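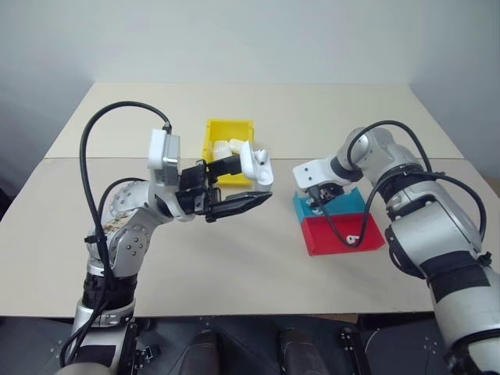

Yellow bin on the far table, teal and red to the right.

Half past four and I have done one useful thing today, which was to go through the white bits. We have a great many white bits. They come off the Waltex shelving, the old Probert fittings and who knows what else, and for as long as I've worked here they have lived in a biscuit tin marked MISC, with a lid that only Ieuan Jarman can open.

The new rule is bins. Ieuan came back from the Vavdale place in August very taken with bins. Yellow is for things we know we need, teal is for things we might need, and red is for things we should throw out but won't. I asked what happened if a thing was two of these at once and he said to use my judgement, so I put the kettle on.

I got through a fair amount before lunch. Brackets with holes are easy, you look at the holes and see if they match anything. The toothy ones are harder. I have a strong feeling that one of them belongs to the blind in the back office, which has hung at a slant for two years, but I had the same feeling about a different one last month and spent an hour up the steps proving myself wrong.

Ieuan wants it all entered in the Plendum list with part numbers. I looked up the first and it was 3968, and the description beside it said "part". The next one said "part, small". I wrote them in anyway. If somebody ever rings up wanting a small part we shall be ready for them.

The two tables still don't sit quite together, by the way, and anything thin goes down the join. I lost a washer in there before nine o'clock and fished it out with a ruler, along with a pencil stub and a raisin. The raisin I did not enter in the list.

Must ask about labels. Ieuan says the colours speak for themselves, but he also thought the tin was clear enough. Tomorrow the hinges, if I can get the lid off. Bought milk on the way home, forgot the bread, had crackers with the end of the soup.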